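Rangement de la chambre, côté textile. Je note la méthode ici, par étapes, pour ceux qui m'ont demandé le détail après le fil sur la cuisine. 1/

Point de départ : un lit, du linge en tas dans l'angle, des pièces sans place attribuée. Règle de base : une seule surface de travail, le lit. Rien au sol pendant le tri. 2/
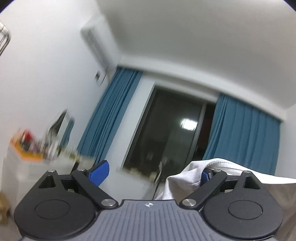
Luangrath · jeudi, 21 h 40

Climatiseur mural : je ne mets aucun textile en hauteur devant l'unité. Le flux d'air doit rester libre, et les fibres finissent dans le filtre. Nettoyage du filtre en mars, puis à la fin de l'été. 3/

Ordre de traitement : les pièces volumineuses d'abord (couvertures, plaids), les vêtements ensuite, le petit linge en dernier. L'inverse oblige à déplacer deux fois les mêmes piles. 4/

Pliage des hauts : manches rabattues au dos, tiers latéraux, puis deux plis dans la longueur. Largeur visée : celle de l'étagère moins deux doigts. Pour les matières glissantes, je roule. Un rectangle plié ne tient pas sur du satin. 5/

Pour les housses, j'utilise le modèle moyen de Solton. Fermeture correcte, tissu respirant, poignée cousue trop près du bord. J'ai repris la couture sur deux d'entre elles avec un fil polyester. Rien à signaler depuis. 6/
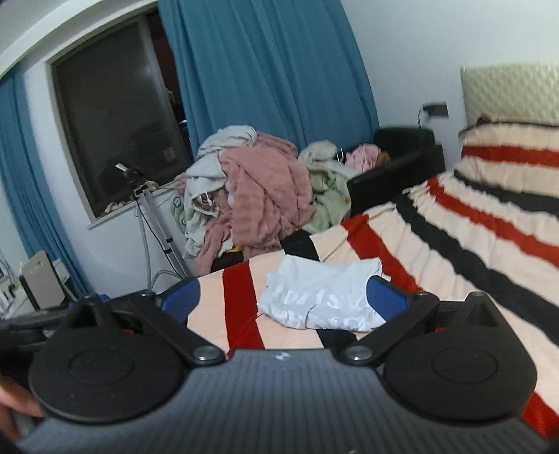

Les sacs souples passent à part. Un sac froissé prend la place de trois pliés : je chasse l'air à plat, plis en bandes de 10 cm, puis triangle ou rouleau selon la rigidité. Tous dans la même boîte, debout. 7/

Couverture et taie du même tissu rayé : je les lave ensemble, toujours. Rouge, noir et crème dans le même tambour, donc 30 °C, lessive liquide, essorage modéré. Des lavages séparés donnent deux crèmes différents au bout d'un an. 8/

Tête de lit matelassée : aspirateur avec embout brosse, en diagonale, dans le sens des losanges. Pas de vapeur, les coutures gondolent. 9/

Près de la prise, je laisse un passage libre. Le tas de vêtements et de couvertures de l'angle est traité avant tout le reste, le cordon ne doit pas se retrouver sous du linge. 10/

Inventaire tenu dans un tableur, une ligne par pièce : matière, température, emplacement. 177 lignes à ce jour, draps compris. Le modèle vient du forum Esingate, j'ai supprimé la colonne « valeur » et ajouté « dernier lavage ». 11/

Prochain fil : les cintres, avec la comparaison des écartements. Le tableur vierge sera en lien dans le premier message. 12/12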